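Home Reviews Workshop Visits Letters Search

We use cookies to remember your settings and to see which pages get read. Carry on reading and we'll take it that you agree. Manage cookies

Review: the Vukesdale bench arm, seen at the Somport open day

By Sihan Fang
2023-02-16

I'd been asked three times to go and look at the Vukesdale arm, mostly by readers who run small repair shops and have had the leaflet through the door. The leaflet says the arm will "take on the fiddly half" of stripping down old office computers. I have stripped down a lot of old office computers, and most of them are fiddly all the way through, so I went to the open day at Somport's unit with my arms already half folded.

The setting first. Somport is a refurbishing firm that takes in ex-office desktops, pulls out the drives and memory, tests what it can and sells the rest on by weight. It has had a Vukesdale on trial since December. The open day was Vukesdale's idea, I think, but Somport's people did most of the talking, and I was glad of it. Coffee in the front room, a short talk with slides, then through to the benches in groups of 15. My group was bigger than that by the time we got to the back, and if you stood behind anyone tall you saw the ceiling.

The slides can be dealt with quickly. There was a chart with no numbers up the side. There was a film of the arm lifting a memory module out of a board, speeded up, with music on it. Somebody asked what speed it had been filmed at and was told they would see it live in a moment, and when we did see it live it was a good deal slower than the film.

What you get

The arm clamps to a bench. It has a two-finger gripper, a small camera at the wrist, a control box the size of a toaster and a foot pedal that stops everything. The software is made by a separate outfit called Fu and you pay for it by the month. I asked whether the arm would do anything at all if you stopped paying Fu, and the answer took a while to arrive. It will move by hand control. It won't do any of the things on the leaflet.

The fingers are swappable and you get two pairs in the box, a flat pair and a narrow pair. The narrow pair is the one you'd want for this sort of work and, as far as I could tell, the one that costs extra to replace. Somport had already been through a set. I wasn't told how.

Build quality I have no complaint about. The joints felt tight, the clamp is a proper clamp, and the cable down the arm is tied in where it ought to be. The foot pedal is better than it needed to be. It stays put on a smooth floor and you can find it without looking down, and I say this as someone who has kicked a lot of bad pedals across a lot of workshops.

The live part

The main job was to take the hard drive out of a desktop case. The operator lays the case on its side with the cover already off (a person does that, and a person had also dealt with the stickers), picks the job on the screen, and the arm looks over the inside before going in.

On the first go it hovered for so long that the man beside me asked if it had crashed. It hadn't. It came down over the drive bay, stopped short, went back up and came down again a little to one side. The second time it got hold of what it wanted. The drive came out with its cable still on, and the operator reached in and pulled the cable free. That, in my notes, is a job done by two.

The second go was cleaner. The third was abandoned when a loop of cable got between the fingers, and to be fair to the thing, it noticed. It opened, backed off and put a message on the screen asking for help. Plenty of machines would have carried on and torn something off the board. I liked that more than anything on the slides.

Fourth go, no trouble. Then they changed to a different model of case and there was a pause while somebody found the right profile in a menu.

My trouble with all this is the cables. Anyone who does this work knows the drive itself is easy. Plenty of makers put it in a plastic rail or tray with tabs you can pinch, and a child could have it out. The time goes on whatever is lying across it, and no two machines have their leads lying the same way, even off the same pallet from the same office. The arm has a fixed idea of where a drive bay is. It has a much weaker idea of what's draped in front.

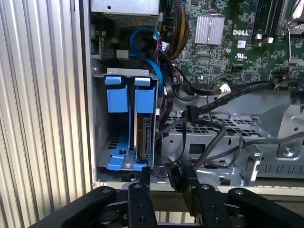 I put this to the Vukesdale rep, who said that cable handling was "on the road map". I've been reading road maps for long enough to know that you can't strip a computer with one. The Somport bench lead was more useful. She said they now have someone tidy the leads out of the way before a case goes under the arm, and that this person could, if asked, simply take the drive out while they were in there. She said it with a straight face and the rep laughed a bit late.

The other thing she told me was that they use it mainly on long runs of the same model. On those it earns something, in her view, as it doesn't get bored and it doesn't drop screws into the power supply. They had one batch of 185 matching machines where it was left to plod through most of the afternoon shifts with one person feeding it. On mixed lots they don't switch it on.

Against the competition

The obvious comparison is the Widside, which I looked at last year. The Widside is uglier and louder and has no camera at the wrist at all, just one on a post that you knock with your elbow. It was quicker, though. It also dropped a drive on the floor in front of me, which the Vukesdale never did. If I had to leave one of them alone with a customer's machine it would be the Vukesdale. If I had to clear a pallet by teatime I'd use neither and ring my nephew.

The wrist camera really does help. You get its view on the operator's screen, and when the arm hesitates you can generally see why. On the Widside you just stand there guessing.

Setting up a new profile took nearly 40 minutes in the demonstration, with someone from Vukesdale doing it who had plainly done it many times. The menus are small and grey and there's no undo. If you deal with a lot of different makes, think hard about that figure before you think about anything else.

What they wouldn't say

The price. You have to ask for a quote, and the quote depends on the size of your firm, which I always take as a bad sign. The monthly charge to Fu is quoted separately. I asked for a rough idea of both and was given a tote bag.

They also wouldn't say how many drives come out undamaged over a long run. Somport said they hadn't seen a broken one yet but hadn't tested every drive either. I'd want that tested before I let it near anything with a customer's files on it.

Who should buy it

If you take in big lots of one model, have bench space to spare and someone patient to feed it, ask for a trial, and ask for it on your own machines with the leads left as they arrived. Don't let them bring the cases. Everyone else can leave it for now.

Good: careful grip, stops when it should, lovely pedal, useful wrist camera.
Bad: slow, muddled by cables, monthly software charge, new profiles are a slog.
Score: 2 out of 5. It would get another point if Vukesdale put its prices on a page where people can read them.

Correction: an earlier version of this review said the narrow fingers were sold separately. One pair comes in the box. Spares are extra.

Contact us | Write for us | Copyright 2023, all rights reserved | Back to top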